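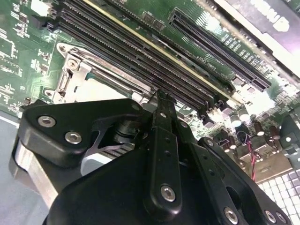
4. Fingertip check, memory slots

Jog down slow, speed 25. Stop when the tip reaches the slots. Watch the two thin wires, red and black - don't drag them.

Note: finger screws get nipped up before every run. Ask Gunhild for the hex keys.

5. CPU to socket

Load plate up first, lever clear. Hold the chip by its edges, one finger each side. Grip force 40, never 100.

CAUTION: do not touch the contacts in the socket. Bent ones cost the club a bord in October.

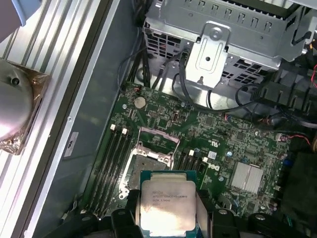 6. Lower and release

Line up the corner mark, then down. Open fingers, back off stright up. Log it on the Kragh sheet.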